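Home Stories Archive About

The Pig Mouse
By Csenge Bárány
September

Barnabás had used the pink mouse for one winter before he left for the job at Brovura.

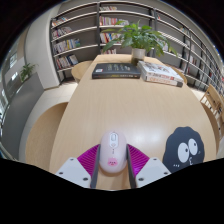 Thursday

I went to the library at four. The plant was still on the long table, and the soot sprite pad with it.

"Is he coming back for these?" the librarian asked.

"He said to give them away."

She looked at the pig sticker. "Who would want it?"

I put the mouse in my coat pocket and left her the pad. On the bus I ran my thumb over the wheel for 64 stops' worth of traffic lights.

Contact | © Planeo Stories | Back to top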